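Twin-bell alarm clock is far too loud, any way to quieten it?
2 min read

I bought a wind-up style alarm clock for my bedroom so I could leave my phone in the kitchen overnight. The phone part has worked well. The problem is the bells. I'm in a 68 square metre flat in Sutherland with thin walls, and when it goes off at 5.30 the neighbour hears it too. She has been polite so far.

I've tried putting it in a drawer, but then I can't see the time. I've also tried a folded tea towel under it, which made very little difference. I don't want to glue anything on permanently. Is there a way to take the edge off the sound without wrecking it?

Agnes Lunde

Feven Hailu
I've had three of these over the years, and the tea towel won't do much because most of the noise comes off the bells and not through the table. You need to stop them ringing on so long.
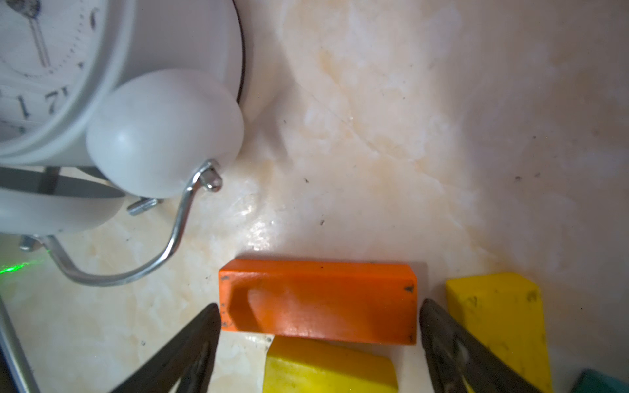
Felt is what I'd use. Buy a small sheet of the self-adhesive kind sold for chair legs and cut two pieces the size of your thumbnail. Mine is a white one with a chrome wire handle, and the little knob that holds the handle sits right beside the bell, so keep the felt well clear of that. Stick each piece on the outside of the bell, low down near the rim, on the side away from the hammer. Set the alarm a minute ahead and listen. If it's still too loud, add a second piece further round. If it only clunks, you've used too much, so peel one off. The glue comes away with a bit of eucalyptus oil on a cloth, but test the paint first.

Don't put felt on the hammer itself. I did that on my first clock and it jammed against the bell and didn't go off at all.

Also check what you stand it on. A hard, shiny top like stone or laminate throws the sound back into the room. A cork mat or a paperback helps a little once you've done the felt.

Grenavero
Blu Tack. Small blob on each bell. Took me ten seconds and it's been there since May.

Pancombe
Just get a quieter clock? I've got a digital one that cost less than lunch and it has a volume switch. If you want to keep yours, move it to the wall that isn't shared. I put mine on the far side of the room and I have to get up to turn it off, so I don't sleep through it any more.

Agnes Lunde
Thanks all. Did the felt, one piece on each bell. It's still loud enough to wake me, and it stops sooner when I hit the switch. Will ask next door if she can still hear it. I've moved it off the shared wall as well.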